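Clorkano 소프트웨어 소식
접근 구간 제어 변경과 Lai 설정 파일 이전 안내
26. 9. 24.

이번 배포에서 플래너 Lai의 접근 구간 처리가 바뀌었다. 접근 구간은 그리퍼가 대상 앞의 대기 자세에 도달한 시점부터 첫 접촉이 검출되는 시점까지를 말한다. 기존 버전을 쓰는 작업 공간은 설정 파일을 옮겨야 하며, 옮기지 않으면 Lai가 시작 단계에서 오류를 내고 종료한다. 경고만 띄우고 기본값으로 진행하던 동작은 없앴다. 인식 쪽 Verkeck도 출력 형식이 일부 달라졌으므로 두 패키지를 같은 날 올리는 것을 권한다.

배경

지금까지 Lai는 대기 자세에서 목표 자세까지를 하나의 궤적으로 계획하고 시간 매개변수화까지 마친 뒤 제어기에 넘겼다. 계획이 끝난 뒤에 들어온 인식 결과는 버려졌다. 고정된 테이블 위의 블록을 다룰 때는 이 방식으로 충분했다. 장난감 주방 작업으로 넘어오면서 문제가 드러났다. 손잡이와 노브는 대상 자체가 작고, 주변에 상판 가장자리와 문짝처럼 그리퍼가 먼저 닿을 수 있는 면이 붙어 있다. 대기 자세에서 본 손잡이 위치와 접근 중에 본 손잡이 위치가 조금만 달라도 손가락이 문짝 표면을 먼저 누르게 된다.

Jonside 작업장의 로그를 다시 돌려 본 결과, 실패로 분류된 실행 대부분은 계획 자체에 충돌이 없었다. 계획에 사용한 자세 추정값이 이미 낡은 상태였다. Gitau Kariuki가 정리한 내부 메모에 따르면 오차는 특정 축에 몰려 있었고, 문짝 평면의 법선 방향 성분이 가장 컸다. 깊이 값이 비는 영역이 대상 바로 옆에 있을 때 평면 맞춤이 그쪽으로 끌려가는 현상이다. 오븐 창처럼 안쪽이 비치는 면이 대표적인 경우다. 평면 맞춤에 들어간 점의 일부가 창 뒤쪽 내부에서 왔고, 이상치 제거 임계값이 느슨해 걸러지지 않았다.

접근 구간 제어

새 버전은 전체 동작을 이동 구간과 접근 구간으로 나눈다. 이동 구간은 이전과 같은 방식으로 계획한다. 접근 구간은 궤적을 미리 확정하지 않고, 대상 좌표계에서 정의한 짧은 직선 경로를 기준으로 삼아 매 주기 목표를 갱신한다. 두 구간의 경계는 standoff 매개변수로 정하며 기본값은 65mm이다. 이 값은 그리퍼 끝점과 대상 파지점 사이의 거리이고, 손목 좌표계 기준이 아니다. 이전 버전의 pregrasp_offset은 손목 좌표계 기준이었으므로 숫자를 그대로 복사하면 대기 자세가 대상에서 지나치게 멀어진다.

시각 갱신 루프는 60Hz로 돈다. 관절 제어 루프와는 별도의 스레드이며, 갱신된 목표는 잠금 없는 버퍼를 거쳐 전달된다. 제어 루프는 버퍼에 새 값이 없으면 직전 목표를 유지한다. 인식 결과의 지연은 최대 50ms까지 허용하고, 이를 넘긴 결과는 타임스탬프를 보고 폐기한다. 폐기가 연속으로 일어나면 접근 속도를 낮추다가 정지 상태로 들어간다. 정지 후 자동 재개는 하지 않는다. 상위 작업 스크립트가 retry 또는 abort를 명시해야 한다.

속도 제한은 대상 좌표계의 축마다 따로 건다. 접근 방향은 느리게, 접근 방향에 수직인 평면 안에서는 그보다 빠르게 움직일 수 있다. 시각 보정이 주로 평면 안에서 일어나기 때문에 나눈 것이며, 두 제한을 같은 값으로 두면 예전 동작과 거의 같아진다. 가속도 제한과 저크 제한은 종전대로 관절 공간에서 적용한다.

접촉 검출은 관절 토크 잔차를 쓴다. 잔차 계산에 쓰는 동역학 모델은 바꾸지 않았다. 다만 접근 구간에 들어가는 시점에 잔차의 기준값을 다시 잡는다. 이동 구간 끝에서 감속할 때 남는 잔차가 접촉으로 오인되던 문제가 이것으로 사라졌다. 기준값을 다시 잡는 동안 팔은 대기 자세에서 정지해 있어야 하며, 이 정지 시간은 settle_time으로 조절한다. 0으로 두는 것은 막아 두었다.

대상 좌표계 정의

작업 스크립트에서 대상을 지정하는 방법도 달라졌다. 예전에는 손잡이의 중심점과 접근 벡터만 적으면 됐다. 이제는 대상 종류를 함께 적어야 한다. 현재 지원하는 종류는 가로 손잡이(bar_h), 세로 손잡이(bar_v), 원형 노브(knob)이다. 종류에 따라 그리퍼의 회전 대칭이 다르게 처리된다. 원형 노브는 접근 축에 대해 임의의 회전을 허용하므로 플래너가 관절 여유가 큰 자세를 고른다. 막대형 손잡이는 반 바퀴 회전한 자세만 동등한 것으로 본다.

같은 장치에 여러 종류의 대상이 붙어 있을 때는 공통 부모 좌표계를 하나 두고, 각 대상을 그 밑에 자식으로 정의한다. 장난감 주방의 경우 부모 좌표계 원점은 하부장 앞면과 상판 앞 가장자리가 만나는 선 위에 둔다. 이 선은 화각 안에 길게 들어와서 추정이 안정적이다. 오븐 손잡이, 수납장 손잡이, 노브를 모두 이 좌표계 기준으로 적는다. 장치를 바닥에서 옮긴 뒤에도 부모 좌표계만 다시 추정하면 된다. 문이 열린 상태에서는 문에 붙은 손잡이가 부모 좌표계에 대해 고정되어 있지 않으므로, 해당 자식에 경첩 축을 추가로 적어야 한다. 경첩 축이 없는 상태에서 열린 문을 대상으로 지정하면 Lai가 계획을 거부한다.
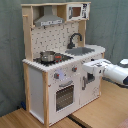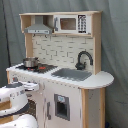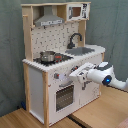 장난감 주방 앞면을 향해 뻗은 흰색 로봇 팔과 그리퍼. 화구 위에는 작은 은색 냄비가 놓여 있다.

Verkeck 변경 사항

Verkeck는 평면 맞춤 전에 깊이 신뢰도 마스크를 적용한다. 마스크는 두 조건으로 만든다. 하나는 인접 프레임 사이의 깊이 분산이고, 다른 하나는 사용자가 지정한 제외 영역이다. 제외 영역은 부모 좌표계 기준의 다각형으로 적고, 매 프레임 영상 평면에 투영해서 쓴다. 투명하거나 반투명한 창, 광택이 강한 금속 표면은 제외 영역으로 지정하는 것이 좋다. 화구 위 냄비처럼 위치가 바뀔 수 있는 물체는 다각형으로 적지 말고 별도 물체로 등록한다. 등록된 물체는 플래너의 충돌 모델에 들어가고 평면 맞춤에서는 빠진다.

출력 메시지에는 공분산이 추가됐다. 이전에는 스칼라 신뢰도 하나만 나갔고, 어느 방향으로 불확실한지 알 수 없었다. Lai는 공분산에서 접근 방향 성분을 꺼내 접근 속도에 반영한다. 성분이 기준보다 크면 느려지고, 상한을 넘으면 대기 자세에서 출발하지 않는다. 기존 구독자와의 호환을 위해 스칼라 신뢰도 필드는 남겨 두었지만 값은 공분산 대각합에서 계산한 것으로 바뀌었다. 이 필드에 직접 임계값을 걸어 둔 스크립트가 있으면 다시 맞춰야 한다. 다음 해 1월 배포에서 필드를 제거할 예정이다.

로봇 팔이 영상의 일부를 가릴 때의 처리도 손봤다. 관절 각도에서 계산한 팔의 실루엣을 약간 부풀려 마스크로 쓰는 방식은 같다. 부풀리는 폭이 고정값이었는데, 이제 카메라 보정 오차와 관절 속도에 따라 달라진다. 팔이 카메라에 가까이 지나가는 시점에서는 마스크가 장치의 상당 부분을 덮을 수 있다. 남은 점이 기준보다 적으면 Verkeck는 추정값을 내보내지 않고 occluded 상태만 알린다. 시점이 여럿 있는 구성에서는 가려지지 않은 시점의 결과만 합친다. 예전처럼 모든 시점의 결과를 평균하지 않는다.

Selamawit Belay가 시점 간 외부 보정을 점검하는 도구를 추가했다. 명령은 verkeck check-extrinsics이고, 저장된 로그를 입력으로 받는다. 같은 평면을 시점마다 따로 맞춘 뒤 법선과 거리의 차이를 표로 출력한다. 카메라를 건드리지 않았더라도 배포 후 한 번은 돌려 보기 바란다. 천 배경은 평면으로 취급하지 않도록 기본 설정에서 빠져 있다. 주름이 있는 면이 후보로 잡히면 법선 차이가 크게 나오고, 보정이 틀어진 것처럼 보인다.

회귀 시험

배포 전에 저장된 로그 168건으로 재생 시험을 했다. 재생 시험은 인식과 목표 갱신까지만 다루며 접촉 이후의 동작은 포함하지 않는다. 따라서 파지 성공 여부에 대한 근거로 쓸 수 없다. 확인한 항목은 목표 갱신의 연속성, 지연 초과 시의 정지 전이, 가려짐 상태의 전달 여부다. 갱신된 목표가 한 주기 안에서 허용 폭 이상 튀는 경우가 초기 빌드에서 나왔고, 원인은 대칭 자세 선택이 매 주기 다시 이루어진 데 있었다. 접근 구간에 들어갈 때 선택한 대칭 자세를 구간이 끝날 때까지 고정하도록 고쳤다.

시뮬레이션 시험은 문짝의 마찰과 자석 걸쇠를 단순화한 모델을 쓴다. 실제 장치와의 차이가 가장 큰 부분이 여기라서, 당기는 동작의 힘 설정은 시뮬레이션 값을 그대로 가져가지 않도록 한다. 힘 설정의 기본값은 이번 배포에서 바꾸지 않았다.

설정 파일 이전

lai migrate 명령을 작업 공간 최상위에서 실행하면 옛 설정 파일을 읽어 새 파일을 만든다. 원본은 지우지 않는다. 다음 항목은 자동으로 바뀌지 않으므로 직접 채워야 한다.

target_kind: 대상 종류. 비어 있으면 시작 오류.
standoff: 자동 변환하지 않음. 비어 있으면 기본값 사용.
hinge_axis: 여닫는 문에 붙은 대상에만 필요.
vel_limit_normal, vel_limit_plane: 예전 vel_limit 하나를 둘로 나눈 것. 변환 도구는 두 항목에 같은 값을 넣는다.
settle_time: 0 불가.

변환 도구는 주석을 보존하지 못한다. 주석에 장비별 메모를 적어 둔 경우에는 원본과 비교하면서 옮겨야 한다. 환경 변수로 경로를 덮어쓰는 기능은 유지되며 우선순위도 같다. 여러 작업 공간이 하나의 설정 파일을 심볼릭 링크로 공유하는 구성에서는 링크를 풀고 각각 변환한 뒤 다시 묶는다. 링크 상태에서 실행하면 새 파일이 명령을 실행한 작업 공간에만 생긴다.

알려진 문제

원형 노브가 서로 가까이 있는 앞면에서 Verkeck가 이웃 노브로 추적을 옮기는 경우가 있다. 부모 좌표계가 안정적으로 잡혀 있으면 자식의 위치 제약이 이를 막지만, 팔이 앞면을 넓게 가린 직후에는 제약이 느슨해진다. 당분간 노브를 대상으로 할 때는 track_lock을 켜 둔다. 켜면 초기 위치에서 일정 거리 이상 벗어난 후보를 버린다. 대신 접근 중에 장치가 밀려 움직이는 상황을 따라가지 못한다.

가로 손잡이에 위에서 접근하는 경로는 상판 가장자리와의 여유가 작아 계획이 자주 거부된다. 충돌 여유를 줄여 해결하는 것은 권하지 않는다. 접근 벡터를 앞면 법선 쪽으로 눕히면 대부분 계획이 나온다.

시각화 창에서 접근 구간의 목표가 한 주기 늦게 그려진다. 제어에는 영향이 없고, 로그에 기록되는 시각은 정확하다. 화면 녹화로 지연을 재지 말고 로그를 기준으로 한다.

그리퍼 손가락을 교체한 뒤 끝점 좌표를 갱신하지 않으면 standoff가 그만큼 어긋난다. 시작 시 손가락 모델 이름을 출력하도록 했으니 실행 전에 장착된 것과 맞는지 확인한다.

다음 배포에서는 경첩 축을 로그에서 추정하는 기능을 넣을 계획이다. 문을 한 번 천천히 여는 동안의 손잡이 궤적에 원호를 맞추는 방식으로 시험 중이며, 열림 각도가 작을 때 반지름 추정이 불안정한 문제가 남아 있다. 시험용 브랜치를 써 볼 작업 공간은 Gitau Kariuki에게, 외부 보정 점검 도구의 출력 형식에 관한 의견은 Selamawit Belay에게 보내면 된다. 로그를 첨부할 때는 변환 전 설정 파일도 함께 넣어야 한다.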